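## Einheit 9: Reinigung und Sichtprüfung von Innenräumen mit Drahtrosten

Stand: 4. Dezember 2018

Die Einheit richtet sich an die Teilnehmenden des Grundkurses Haushaltstechnik am Standort Giston. Vorausgesetzt wird die Kenntnis der Einheit zu Reinigungsmitteln; das Arbeitsblatt 122 ist ausgefüllt mitzubringen.

### 1. Begriffe

- **Rost:** herausnehmbare Auflage aus Draht, in der Regel mit seitlicher Führung.
- **Schiene:** waagerechtes Profil mit glatter Oberseite.
- **Rinne:** vertiefter Bereich mit parallelen Kanten, in dem sich Rückstände sammeln können.
- **Stange:** runder Querträger, stärker als der Draht des Rostes.

### 2. Reihenfolge der Arbeiten

1. Gerät nach Betriebsanleitung außer Betrieb nehmen und ausräumen.
2. Rost entnehmen und gesondert reinigen.
3. Schiene und Rinne von links nach rechts auswischen — die Rillen zuletzt, mit weicher Bürste.
4. Stange ringsum abwischen, auch an der Unterseite.
5. Innenwände von oben nach unten reinigen und nachtrocknen.

Für die praktische Übung stehen je Gruppe 30 Minuten zur Verfügung. Die Reinigungslösung wird mit 900 ml Wasser angesetzt; die Dosierung ist dem Etikett zu entnehmen.

### 3. Beurteilung von Verfärbungen

Helle Oberflächen zeigen Veränderungen früh. Zu unterscheiden sind abwischbare Beläge, Streifen und bleibende Verfärbungen des Materials. Eine Beurteilung allein nach Augenschein genügt nicht. Erst nach dem Wischversuch ist der Befund in das Protokoll einzutragen.

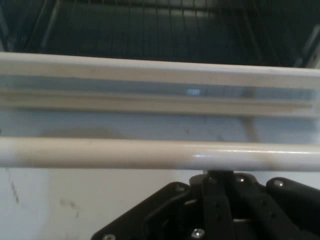
Bräunliche Stellen an einer weißen Stange sind nach Lage und Ausdehnung zu beschreiben, ebenso dunkle Streifen an der Innenwand. Scheuernde Mittel sind nicht zulässig. Bleibt eine Stelle nach zweimaligem Wischen unverändert, wird sie als »bleibend« vermerkt.

### 4. Nachbereitung

Das Protokoll ist bis Ende Januar im Sekretariat Soromum abzugeben. Verspätet eingereichte Protokolle werden nicht bewertet.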